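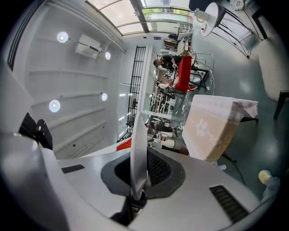

Photo: Samina Gondal / Dorcombe

Chapter 8
Where Is the Camera? Orientation, Frames and Time

8.1 A view that is not level

The picture at the head of this chapter was taken from a camera on a hand-held gripper, and the room in it is tilted well over to one side. A person looking at it sorts this out in a moment. The ceiling lights, the shelving and the people at their tables all tell us which way is up, and we carry on as if the room were level.

A program has none of that to start from. It receives a grid of numbers. If it is to say anything useful about where the gripper was pointing, it must work out how the camera was turned, where it stood in the room and at what time the numbers were recorded. These three things are the subject of this chapter. They come before grasp planning (Chapter 9) and before learning from demonstration (Chapter 13), and mistakes made here tend to surface in those later stages, where they are much harder to find.

One feature of the picture is worth noting before we begin. The lower half is taken up by the gripper itself, with the pale finger plate rising out of its dark mesh opening. Since the camera and the housing are fixed to each other, the housing stays in the same place in every picture the camera takes. The room moves and the housing does not. We will use this fact twice, once in section 8.4 to help the tracker and once in section 8.6 as a cheap check on calibration.

8.2 Frames of reference

A frame of reference, or simply a frame, is an origin and three axes at right angles. A position means nothing until we say which frame it is given in. "Thirteen centimetres along x" may be a point in front of the lens or a point under the floor.

In this book we use four frames.

The world frame is fixed to the room. Its z axis points up, against gravity. Its origin can be put anywhere, but once chosen it must stay put for the whole recording.

The camera frame has its origin at the centre of the lens. Its z axis points out along the line of sight, x points to the right of the picture and y points down. Students who have come from computer graphics often expect y to point up. Check this first when a result comes out upside down.

The tool frame is fixed to the gripper, with its origin midway between the fingertips. This is the frame a planner cares about.

The object frame is fixed to whatever is to be picked up.

A pose is the position and orientation of one frame as measured in another. We write T(world, camera) for the pose of the camera in the world frame. To find the pose of the tool in the world we chain two poses together:

T(world, tool) = T(world, camera) T(camera, tool)

The inner names must match. If they do not, the line is wrong, and no amount of tuning further on will put it right. The Rana library used in the exercises stores both names with every pose and refuses to multiply a pair that does not match. This slows the code down slightly and saves a good deal of debugging.

8.3 Finding which way is up

The pose of the camera has six unknowns: three for position and three for orientation. Two of the orientation unknowns, roll and pitch, can be found from gravity.

An accelerometer at rest measures the upward push that holds it against gravity. If the sensor is fixed to the camera, the direction of that push, read in the camera frame, tells us how far the camera has been rolled and pitched. For a picture such as the one above, a good reading would let us turn the view until the walls stood upright.

There are two difficulties. The first is that a tool held in the hand is seldom at rest. Any acceleration of the hand is added to the reading, and a quick reach will tip the estimate over by several degrees. The usual remedy is to blend the accelerometer with a gyroscope, trusting the gyroscope over short times and the accelerometer over long ones. A simple filter of this kind is given in listing 8.1. It reads the gyroscope 100 times a second and makes a small correction from the accelerometer at each step.

The second difficulty is that gravity says nothing about yaw. Turning about the vertical leaves the reading unchanged. Yaw and position must come from somewhere else, and for a camera the obvious place is the picture.

8.4 Using the room

A visual tracker picks out small patches that are easy to find again - corners, mostly - and follows them from one picture to the next. From the way they shift it works out how the camera has moved.

Rooms differ a great deal in how much help they give. A blank wall offers almost nothing. The bars of a metal rack offer plenty of corners, but one bar looks much like the next and the tracker may match the wrong pair. Glossy floors are worse, as a reflected lamp makes a sharp, bright patch that slides across the floor when the camera moves. People get up and walk about, taking their patches with them.

The gripper housing causes a different sort of trouble. It has clear edges, and they never shift in the picture. A tracker that takes them for part of the room will conclude that the camera is standing still. The answer is a mask: a fixed outline, drawn once for each tool, inside which no patches are chosen. The fingers need a wider outline than the rest, to allow for their travel. In the Clondeo recordings supplied with this book, the mask is stored beside the calibration file, and the two should always be loaded together.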